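Minutes - shared workshop users' meeting, June

Started at 4 p.m. in the Vodutton building, ground floor. Minutes of the previous meeting were accepted with one spelling correction.
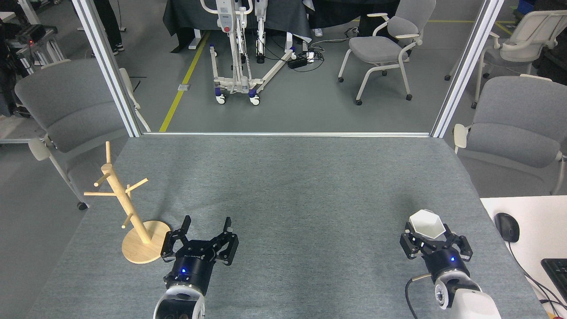 **1. Table surfaces**

The gray felt is staying. It is quieter than the bare tops were and dishes don't slide on it. The felt shows smudges, and brushing only helps a little. Agreed to order one roll from Schwerdtfeger, up to a limit of $300 including delivery. Old pieces can be cut up for drawer liners.

**2. Mug trees and dishes**

The unfinished wooden mug trees were discussed at length. Some members want them oiled. Others pointed out that oil marks the felt, and that a peg that works loose has to be glued again either way. Decision: leave the wood plain for now and look at it again after the summer break.

White bowls go back on the Rison shelf at the end of the day, stacked no more than 4 high. Mugs may stay on the trees overnight. Chipped dishes go in the gray bin by the door - please don't put them back on the shelf.

**3. Storage**

The Jatier cabinets are over 30 years old and two of the doors no longer close. Repair was preferred to replacement. A price for new hinges will be brought to the next meeting. Until then the heavy items should be kept on the bottom shelves.

**4. Floor**

The walkway between the tables has to be kept clear. Boxes left there will be moved to the back wall.

**5. Other business**

- Labels for the shelves: approved, plain black on white.
- Request for a second drying rack: held over.
- Key to the side door: still missing, lock to be changed.

Next meeting in September, same room.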